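Logement et immobilier - Espace d'entraide Brenolau
Rubrique : Location, charges et révision du loyer

Régularisation des charges : l'absence de justificatifs autorise-t-elle à suspendre le paiement ?

Posté par locataire_garside
Statut : résolu

Madame, Monsieur,

Je suis locataire depuis trois ans d'un appartement vide de 58 m² situé dans la résidence Garside, dont la gestion est confiée au cabinet Vuvov. Mon bail prévoit le versement d'une provision mensuelle pour charges de 102 euros, appelée en même temps que le loyer.

J'ai reçu en avril un courrier simple m'informant que la régularisation de l'exercice écoulé laissait apparaître un solde en ma défaveur. Le courrier indique un montant total de charges récupérables de 2 182 euros, dont sont déduites les provisions versées, et me demande de régler la différence avec la prochaine échéance. Aucun décompte par nature de charges n'y est joint. La mention du mode de répartition entre les locataires n'y figure pas davantage.

J'ai demandé des précisions par courriel. Il m'a été répondu que les pièces étaient consultables au siège du cabinet, le mardi uniquement, et que le solde demeurait exigible dans l'intervalle.
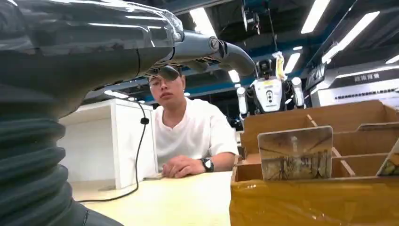

Je souhaiterais savoir, d'une part, si le bailleur peut exiger le paiement immédiat de cette somme sans avoir communiqué le décompte, et d'autre part, si je suis en droit de cesser de verser la provision mensuelle tant que la situation n'est pas éclaircie. Je précise que l'immeuble dispose d'un chauffage collectif et d'un ascenseur, et que je n'ai jamais eu de retard de paiement.

Je vous remercie par avance de vos réponses.

Réponse de permanence_reltham
Contributeur confirmé - Réponse retenue par l'auteur du message

Bonjour,

Votre message soulève deux points distincts, qu'il convient de traiter séparément.

En ce qui concerne le solde réclamé, les charges locatives d'un logement vide constituant une résidence principale sont régies par l'article 23 de la loi du 6 juillet 1989. Lorsque le bail prévoit des provisions, celles-ci doivent faire l'objet d'une régularisation au moins annuelle. Un mois avant cette régularisation, le bailleur communique au locataire le décompte par nature de charges ainsi que, dans les immeubles collectifs, le mode de répartition entre les locataires et, le cas échéant, une note d'information sur les modalités de calcul des charges de chauffage et de production d'eau chaude sanitaire collectifs. Un montant global, tel que celui qui vous a été adressé, ne répond pas à cette obligation.

Durant six mois à compter de l'envoi du décompte, les pièces justificatives doivent être tenues à la disposition du locataire dans des conditions normales. Le fait de limiter la consultation à une journée par semaine n'est pas nécessairement irrégulier, mais peut être discuté si les horaires proposés rendent l'accès impossible en pratique. Vous pouvez par ailleurs demander que le récapitulatif des charges vous soit transmis par voie dématérialisée ou par voie postale.

Il est donc recommandé d'adresser au cabinet Vuvov une lettre recommandée avec demande d'avis de réception, dans laquelle vous indiquerez :
- que vous contestez le solde en l'état, faute de décompte ;
- que vous sollicitez l'envoi du décompte par nature de charges et du mode de répartition ;
- que vous souhaitez consulter les factures et les contrats d'entretien, en proposant deux ou trois dates.

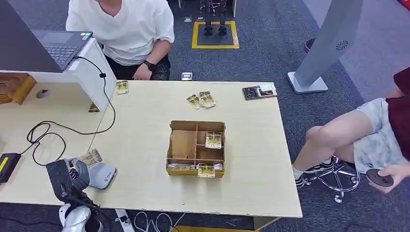 S'agissant de la provision mensuelle, la réponse est négative. Elle est due en vertu du bail, aux échéances convenues, et la contestation d'une régularisation ne vous dispense pas de son versement. Une suspension unilatérale vous exposerait à un commandement de payer et, si le bail comporte une clause résolutoire, à une procédure de résiliation. Vous devez par conséquent continuer à régler le loyer et la provision, en laissant de côté le seul solde contesté.

Lors de la consultation des pièces, l'attention doit porter sur la nature des dépenses. La liste des charges récupérables est fixée par le décret du 26 août 1987. Les honoraires de gestion et les grosses réparations n'y figurent pas et restent à la charge du propriétaire. Pour l'ascenseur, l'entretien courant et l'électricité sont récupérables - le remplacement de la machinerie ne l'est pas.

À défaut de réponse satisfaisante, la commission départementale de conciliation peut être saisie gratuitement. L'agence départementale d'information sur le logement peut également examiner votre bail.

Réponse de bailleur_prive_44
Nouveau contributeur

Bonjour. En tant que propriétaire, je me permets de signaler que le montant ne me paraît pas anormal pour un immeuble avec chauffage collectif. Chez moi, on approche des 2 000 euros pour une surface comparable. À votre place je réglerais, quitte à demander les factures ensuite.

Réponse de copro_et_bail
Contributeur régulier

Bonjour,

Je partage l'analyse de permanence_reltham. Payer avant d'avoir reçu le décompte n'interdit pas de réclamer ultérieurement un trop-perçu, le délai étant de trois ans, mais la démarche devient plus longue.

Il faut également vérifier la date d'arrêté des comptes. Si la régularisation est effectuée après le terme de l'année civile suivant celle de l'exigibilité des charges, le locataire peut demander un paiement échelonné par douzième. Cette demande est à formuler par écrit.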